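Workplace Vanpool

A workplace vanpool is a small group of people who live in roughly the same direction, work in the same place (or near enough) and share one van to get there and back. One of the group usually drives, the others pay a monthly fare, and the employer often chips in. It sits somewhere between a car share and a works bus. I've been riding in one for years and have kept this entry going for nearly as long, so forgive me if it wanders into my own commute now and then.

Background

Works transport is old. Mills and collieries laid on wagons, later coaches, for people who lived too far out to walk. The vanpool came along much later, when fuel got dear and firms found their car parks full by eight in the morning. A coach needs a coachload, and plenty of employers only ever had a handful of people coming from any one village. A van suited them far better.

In the Darno valley, which is the part I know, the first scheme was set up by Canpolat, a packaging firm on the Beketmont industrial estate. They started with 4 vans, all second-hand and one of them a horrible mustard colour (I rode in it for two winters). Other firms on the estate asked to join, and the whole thing was eventually handed over to an operator called Trudis, who still run it today.

How it works

Riders sign up through their employer and give a home address and shift times. Trudis then tries to fit them to a route. A route normally needs at least six riders before it's allowed to start, and it can carry on with five if somebody leaves. The driver is one of the riders, travels free, and may use the van at weekends within a mileage limit. There's a second named driver for holidays and illness.

Pick-up is rarely door to door. Most vans stop at two or three agreed points, such as a pub car park or a lay-by, and people walk or cycle to them. Waiting time is the thing everyone argues about! Ours is two minutes and then we go. I've been left behind twice and deserved it both times.
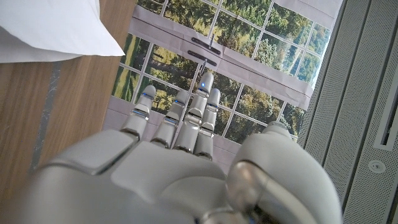 Emiliano Alarcón wrote to me about the waiting rule after reading an earlier version of this entry. On his van they dropped the fixed limit altogether and used a group message instead, he said, and if you hadn't sent word by ten to six you were taken as not coming. He reckoned it had ended the sulking completely, and that I should stop describing the two-minute rule as if it were normal. Fair enough. I've since asked about and both ways are common, with the message system doing better on early shifts, where people oversleep more.

Costs

Fares vary with distance. On the Beketmont routes a full month is £70, whatever the number of days you ride, and the employer pays the rest of the lease, the fuel and the insurance. Part-timers grumble about the flat rate — I would too — and Trudis has tried a day ticket, though it made the sums hard to balance because nobody could say in advance how full a van would be.

For employers the main saving is parking. Canpolat had been renting an overflow field and gave it up in the scheme's second year. They also say hiring for the night shift got easier, as the last ordinary bus leaves the estate before the shift ends. I can believe that one, having met several colleagues who don't drive at all.

Size of the scheme

At the last count the Darno scheme had 667 registered riders, which sounds enormous until you learn that registered only means signed up. Plenty of those are spare names who fill a seat when someone is away. The estate has 116 parking bays set aside for vanpools and car shares, the ones nearest the gates, and they're guarded jealously.

The lift home

Most schemes promise a lift home in an emergency. If your child is ill or you're kept late, the operator pays for a taxi, up to a set number of times a year. I've used mine once, on a Monday, for a burst pipe. People who hesitate about joining nearly always ask about this first, more than they ask about the fare.

Criticism

Vanpools don't suit everybody. Anyone whose finishing time moves about will struggle, and so will parents with a nursery run. Routes also lean heavily on the driver, and when a good one retires the van can fold within weeks. Some bus campaigners argue that schemes like this take passengers off services that are already thin. In Darno the two have mostly kept to different hours, but the early bus up the valley was cut back after the vans arrived and people still disagree over why.

See also: car sharing, works bus, park and ride, flexible working hours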